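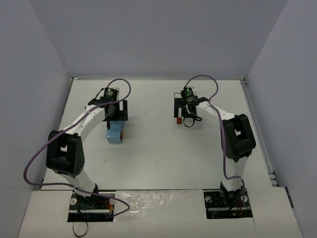

Week 2 is all about small color on a big pale ground, and I'll warn you now that I could talk about it until the building closes. When most of what you look at is white or near-white, your eye goes hunting for whatever isn't. So a little orange goes a very long way! Look at the light blue block on the white floor with a bit of orange-red peeking out behind its right edge. Blue and orange sit across from each other on the wheel (we did the wheel last time, dig out your notes), and side by side each one pushes the other up a notch. The blue is a pale one and it still looks bluer for the company. Cover the orange with your thumb, wait a few seconds, take the thumb away, and write down what changed.

Some words I'll keep using, so we all mean the same thing:

Ground - whatever the color sits on. White is a ground too, and a bossy one.
Accent - a small area of strong color against a lot of quiet.
Value - how light or dark something is, never mind the hue.
Overlap - one thing partly hiding another. It's the cheapest way to get depth and beginners forget it all the time.

People mix up value and strength every year. A light blue can be quite colorful, and a dark gray has no color to speak of. Nobuhle Ndlovu, who taught this course before me, had everybody squint until the hues went muddy and only light and dark were left. I still do it, and I still look silly doing it.

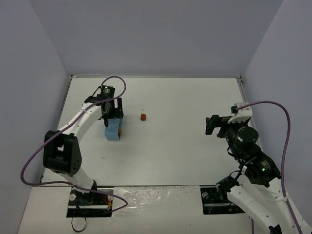 Do I have to paint a white ground as pure white?

Paint almost none of it pure white. Mix a pale gray and lean it a little warm or cool depending on your light, then save the clean white for one or two spots where you really need it. If you start with the brightest thing you own, you've got nowhere left to go.

For the exercise, set one block-shaped thing and one small round thing on white paper next to a window. Make three quick paintings, postcard size. In the first they overlap, in the second there's a gap about a hand wide, and in the third you choose - but move something. Keep the same brush for all three and please don't outline.

Heather Cruickshank has the key to the paint closet, and extra paper is in drawer 556. Bring all three paintings to the crit, even the one you hate. Rinse your jars before you leave.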